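Jolier front door handle and lock set: my review after a wet winter and half a summer

I never thought I'd have opinions about door handles, but our old one came off in my hand while I was holding two bags of shopping and a very cross cat carrier, so I've had to become a person who knows things about them. I went for the Jolier set in satin black, the full kit with the long backplate, the lock barrel, the letterbox and a knocker. It cost me £282 with delivery. The cheaper Radwan set was tempting (and it looks lovely in the shop!) but the lever felt a bit hollow when I tried it, and I lean on our handle a lot.

First thing to say is measure your door. Then measure it again. Ours is an old timber one and the holes for the previous handle were nowhere near where the Jolier wanted them, so there was filling and sanding before I could even start. The paper template that comes in the box is fine, although it was folded so many times that the creases fall right across two of the drilling marks. I ended up ironing it. It worked a treat.

Fitting took me most of a Saturday-ish sort of day, with breaks for tea and sulking. The screws supplied are decent and the barrel slid in without a fuss, but the letterbox flap was stiff and stayed stiff for weeks. Our postwoman has strong fingers, luckily. A squirt of dry lubricant on the spring sorted it in the end, and I'd do that from day one if I were buying again.

How does it feel to use? Really solid. The lever springs back properly, it doesn't droop, and the key turns without that little wiggle you had to do with the old one. I did ring Derneo, who sell it, to ask about a spare key and got through to Marisol Barajas, who was patient with me while I hunted for the code card (it was under the fruit bowl). The two extra keys turned up in a padded envelope a few days later.

The finish is where I'd knock a bit off. There's a small patch of wear on the edge of the backplate already, just where my rings catch it, and black shows every greasy fingerprint. I wipe it down with a damp cloth when I do the step. If you've got small children you may want the brushed steel.

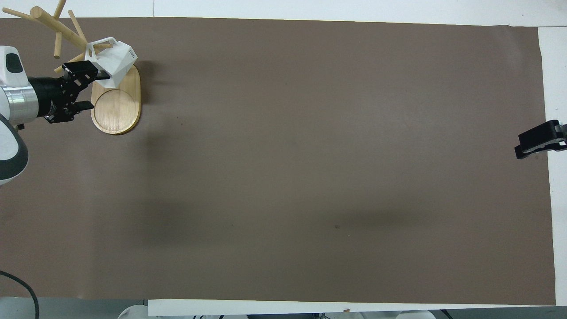 Brown mat on a white table, with the arm on the left.

A few people have asked me about changing the whole door instead. We did get a price from Zonov for a new composite one, fitted, and it came to £1,775, so for us it was an easy no. The timber's sound, it only needed a coat of paint and something decent to grab hold of. With a draught strip down the hinge side as well, the hall is noticeably less chilly.

Would I buy it again? Yes, but in steel, and I'd order the longer fixing bolts at the same time if your door is on the thick side like ours. Four stars from me, and the knocker is loud enough to hear from the garden.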